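Etura presenta los resultados de su seguimiento del tejón en el valle de Skotitz

Dretville, 8 de septiembre de 2026

La Fundación Etura para la Fauna Silvestre ha hecho públicos los resultados del seguimiento del tejón europeo (Meles meles) realizado durante el mes de agosto en el valle de Skotitz. Los trabajos permitieron identificar 187 bocas de madriguera, 7 de ellas en zonas donde la especie no figuraba en los registros de la fundación.

El estudio, dirigido por la bióloga Lihua Wei, abarcó una superficie de aproximadamente 100 kilómetros cuadrados de robledal y pastos de media ladera. El tejón, de hábitos nocturnos y cuerpo robusto, se alimenta sobre todo de lombrices, insectos, frutos y bulbos, y ocupa las mismas madrigueras durante generaciones.

«La continuidad de los setos entre fincas explica buena parte de la distribución observada», declaró Wei. El informe recomienda conservar dichos setos y evitar los desbroces mecánicos en las inmediaciones de las bocas activas durante la época de cría. 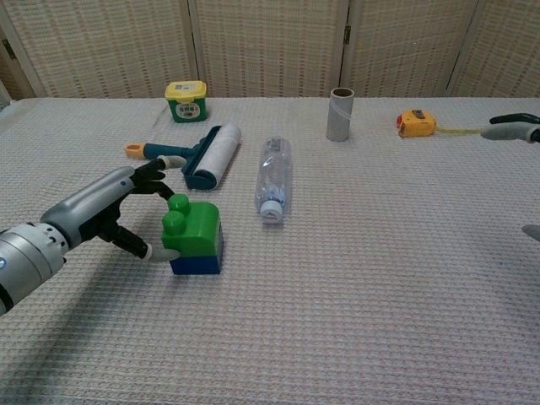
La fundación solicitará asimismo la instalación de dos pasos de fauna en la carretera de Stubbs, donde se concentra la mayor parte de los atropellos comunicados por los vecinos. Wenjie Fan, responsable de conservación de Etura, presentará la propuesta ante el Ayuntamiento de Dretville en las próximas semanas.

El informe completo puede consultarse en la sede de la fundación, en horario de mañana. Los avisos sobre ejemplares heridos se atienden en el mismo centro.

Contacto para medios: Departamento de Comunicación, Fundación Etura, Dretville.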